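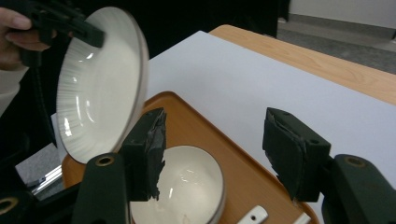

I bought the Rotich dish rack in December, after the old one from Gilgate became rusty at the feet. We are 4 persons at home and we have no dishwasher, so a rack is a thing I look at every day. The main reason I chose this model was the space between the wires, which is wider than usual. I own a large white bowl with fine ribs on the outside and a thin grey lip, and in the old rack it could only lie upside down on top of everything. In the Rotich it stands on its edge, leaning back, and there is still a place for plates next to it.

The rack has 16 slots in two rows. The front row is good for dinner plates. The back row is narrower and I use it for saucers and lids. Small glasses are a problem – they fall over between the wires, and I now put them on a towel.

The drip tray is the weak part. It slopes to one side only, and the spout is short, so if your sink is on the left you must turn the whole rack and then the cutlery cup is against the wall. My neighbor Kheri Rashidi has the Leratetti rack with a spout that can be moved, and I must say I envy her this detail. Hers is much more expensive, though.

Cleaning is easy enough. The tray comes out without lifting the rack. In the corners I get some white marks from our hard water, and I remove them with vinegar and an old toothbrush every second week.

After eight months there is no rust. One rubber foot was lost, and I wrote to the shop in Duromberg for a new one. They sent me a bag with four, free of charge, in six days.

I give it four stars of five. With a better tray I would give five.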